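3. Planning and ordering your two-arm cell

Read this section before you send the order form. Most of the delays we see at Stemerar come from parts which were forgotten in the budget, and not from the arms.

3.1 Decide the work first. Write down in one sentence what the arms must do, for example "fold small cloths and put them in a basket". The size of the floor and the length of the rail depend on this sentence.

3.2 Measure the largest item when it is laid flat. Both grippers must reach the centre of the floor and also meet there. If you are not sure, choose the longer rail. It is cheaper to buy it now than to change it later.

3.3 Fill in the budget sheet. Put each line separately:
- two arms with grippers
- rail and two mounting plates
- one control board for each arm
- corner posts, wall panels and floor
- cables, with one spare set
- baskets and test cloths

NOTE: The Gommont kit comes without walls. The Drelik kit has walls, but the floor must be ordered apart.

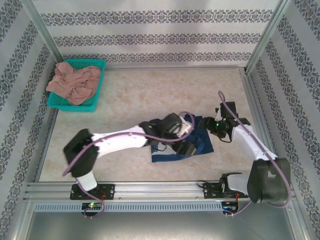

3.4 Choose cloths in more than one colour, and make sure that they are easy to see against the floor. Plan $500 for cloths, baskets and other small things in the first year. Customers often write zero on this line, and then they must ask for money again in February.

3.5 Add the servos. A gripper servo is a wearing part. For cloth work, keep 6 in the cupboard. Delivery from Navaratnam takes about 7 weeks, so do not wait until the last one is used.

3.6 Check the cable length on paper before ordering. The cable must follow the arm to its farthest point with some slack.

CAUTION: A cable which is too short can pull out of the board when the arm is stretched. Do not join two short cables.

3.7 Send the sheet to Marjorie Inskip in the planning office and write form number 2322 in the subject line. She will return it with the missing lines marked. Do not pay any deposit before you have received it back.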